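Putting the bike away for winter

November 13, 2021

I rode 1866 miles this year, which beats last year by 211. Most of it was the same loop out to Jandstead and back, with a few longer days when the weather held. I don't ride much once the roads are salted, so the bike goes into the back room until spring and I do the jobs I have been putting off.

The first is always cleaning. I use a bucket of warm water, washing-up liquid and an old brush, and I leave the chain until last. The chain on my Cesel has done two winters now and it will need replacing before I go out again. I have priced one up at Marciniak and it comes to 19 pounds, so I will wait until December and see if they have a sale on.

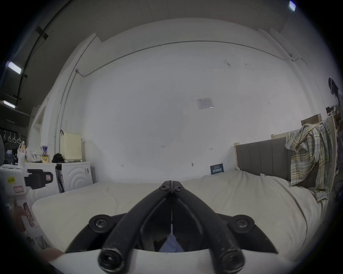
Bolts are the job I used to skip. A bike shakes itself loose a little on every ride, and you don't notice until something starts to creak. I go over the stem, the seat clamp, the bottle cages and the mudguards, in that order, with one set of hex keys. Round black caps with a hex socket in the middle, like the two either side at the base of those black fingers, are the kind I like best - the key sits square and there is less chance of rounding them off. Small screw heads are more of a nuisance, and I have ruined a few by using whatever was nearest. I put a dab of grease on the threads before they go back in.

Tyres next. I let them down to half pressure and hang the bike up by the front wheel. One year I left it standing on flat tyres until March and the back one cracked along the side.

I have also bought a new pump, a Pillar, as the old one had stopped holding on to the valve. It is heavier than I expected but the gauge is easy to read.

Still to do are the brake pads and the bar tape. The tape can wait. The pads I will order with the chain, to save paying for postage twice.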